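Robot Software 2, Handout 5
Perception and planning for cloth tasks
Tutor: Mikkel Brynjólfsdóttir

1. What the planner needs

A rigid part has one pose. A piece of denim has a shape that changes each time it is touched, so a single pose is not enough. In the Mendari code the cloth state is kept as three things: an outline, a list of edges that can be gripped, and a confidence value for each edge.

2. From wrist view to grip point

Work in this order. Mask out the gripper's own body first, as it sits in the same place in every picture. Undo the lens distortion. Find the cloth outline, then look for thick hems — they hold their shape better than a single layer. Send the planner at most 5 candidates.

In the view printed with this section, a stitched hem runs across the upper end of the grey denim, and the second gripper's yellow fingertips meet the upper right corner. Mark the hem on your copy and note where the fingertips hide the cloth.
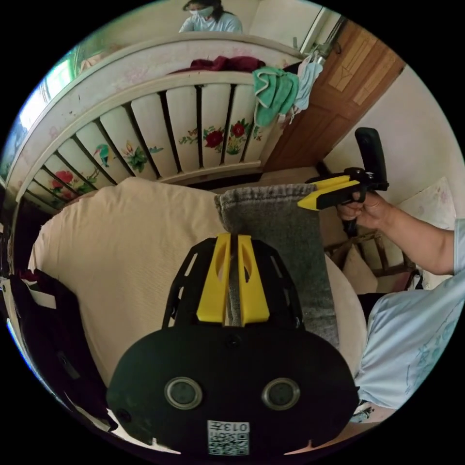 3. Exercise

Run the Saltton segmenter on the 441 pictures in the September folder. Report the cases where beige cloth is labelled as denim. Bring your results on 23 October 2019.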